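Nokutari Teleop Kit for Simulated Arms

I put Nokutari together in January for my own use, and then friends kept asking for it, so now it's a product! It's a hand controller plus software that lets you steer a simulated arm around a room and record everything you do as a demonstration. Move your wrist, the arm's wrist moves. Squeeze, and the gripper closes.

The part I'm proudest of is the room builder. You pick the furniture, scatter some props on a bed or a table, and go. I like odd shapes best, things with skinny necks and round bases, and the mic stands in my bedroom setup have eaten up whole evenings (happily).

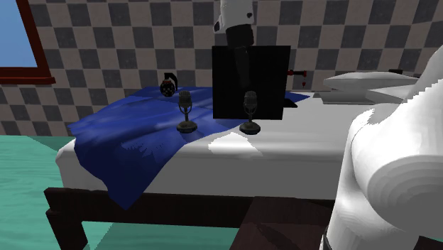
Recording runs at 40 samples a second, and you can save over 200 takes in one project before you need to split it up. Bad take? Hit the back button twice and it's gone. I do that a lot, to be fair.

You also get a close-up view at the fingers, which I keep open on a second screen whenever I'm lining up a grasp.

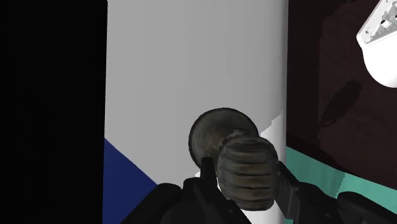

What's in the box

Nokutari hand controller
Jilletti wrist strap (one size, fits me and my kid)
Rieger desk clamp
Cover for the controller, gray
USB cable

Price: $372, or $214 without the clamp and strap

Page updated June 21, 2021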